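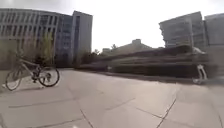 Where do I change my author biography in Vikeo?
Open Profile, choose Author Page, then select Edit Biography.

Print this page | E-mail this page

4. Adding your novels and series

1. On the Author Page, select Add Title.
2. Type the title as printed on the cover.
3. Pick a series from the list, or leave it blank for a stand-alone novel.
4. Press Save. The list holds up to 25 titles.

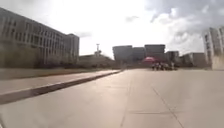 Paved road with raised kerb, left.

Note: Pen names need their own page. See section 8.

Caution: Deleting a series also removes its reading order.

Updated Feb 9, 2018 by Mikkel Norðdahl

Shares: 4 | Comments: 17

This site uses cookies. Accept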